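HOME ROUTINES 2 - Unit 5 handout
Containers, pouches, and the table reset
Notes by Asabe Shehu, for the Clutitham evening group
Feb 13, 2002

Bring this sheet back next time, we use the table on the back again. Spare copies with Ita Ó Ceallaigh in room 12.

Recap from Unit 4. Sorting comes before storing. Most of you got that. A few homework sheets still had "buy bins" as step one - no. Pile first, then measure the pile, then pick the container. If you pick the container first you end up sorting to fit the box and the odd stuff goes back on the counter.

Two families of container for this unit:

Rigid. Boxes, tubs, jars, anything that holds its own shape.
Soft. Pouches, bags, zip cases, rolls.

Rigid first. Main question is whether you can see in. Clear walls save labeling, and they show you when you're running low. Downside, they show everything else too, so a messy clear box looks messier than a messy solid one. Put it in the middle of the table when you load it, not at the edge, and work from both sides.
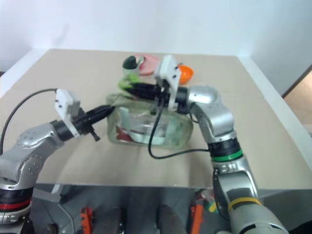

Loading order for a rigid box: heavy and flat at the bottom, tall against the back wall, small things last in their own cup or bag. Leave a hand's width at the top. Lids - only if it travels or stacks. A lid on a box you open every day gets left off by the second week, then you are storing a lid as well.

Glass vs. plastic came up last time. Glass for the kitchen if it stays put. Plastic for high shelves and for kids. Do not mix the two in one stack.

Soft containers. Lavton chapter (photocopy, pages 62 on) calls these "secondary containers," meaning they usually live inside something else. Fair enough but I think he undersells them. A pouch is the best thing for anything that moves between rooms: sewing bits, chargers, picnic stuff, first aid.

What to look for
- a panel you can see through, even a small one
- zipper pull big enough to grab
- strap or loop so it can hang
- edging that is stitched, glued edges go first

Fabric edge with a clear front is the one I'd start with. You get the give of cloth and you can still tell whats in there. Color of the trim is a free label, use it. Green for table things, red for mending, whatever, just write the code on the inside of a cupboard door and stick to it.

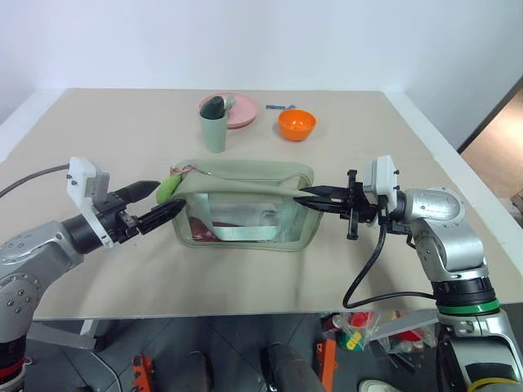 Filling a pouch. Half full is full. Past that the zipper strains and the thing won't lie flat, and flat is the whole point. Soft stuff folded, not stuffed. One hard item per pouch if you can manage it, near a corner. Close the zipper with one hand holding the opposite end steady - pulling against nothing is how the teeth get bent.

Straps: lay them across the pouch before it goes on a shelf. Dangling straps catch on the next thing along and pull it off. Uzor's trick from the May workshop was to tuck the strap under. Works too, but you lose your handle.

Moving a pouch off the table when there are dishes out: clear a landing spot first. Lift by the strap or by the top edge, never by the zipper pull. If it's long, two hands, one each end.
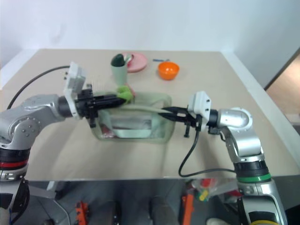 Table reset, the short version. Do it in this order:

1. Food and anything with liquid off.
2. Plates and cups to the back, together.
3. Loose small things into the pouch.
4. Pouch closed, strap flat.
5. Wipe front half. Slide things forward, wipe back half.
6. Pouch goes home. Plates last.

People want to wipe first. Don't, you'll only do it twice. Also step 3 and 4 are seperate steps on purpose, check what went in before closing.

Exercise (pairs). One loads, one writes down the order. Swap. Compare with the list and mark where you differed and if it was quicker your way. Some of you will be quicker, write down why.

Homework
Pick one drawer. Rigid or soft? Give a reason in two lines. Sketch is fine.
Read Lavton to the end of the chapter.
Drostcombe catalog, item 2104 - decide if you'd use it and for what. We'll argue about dividers next time.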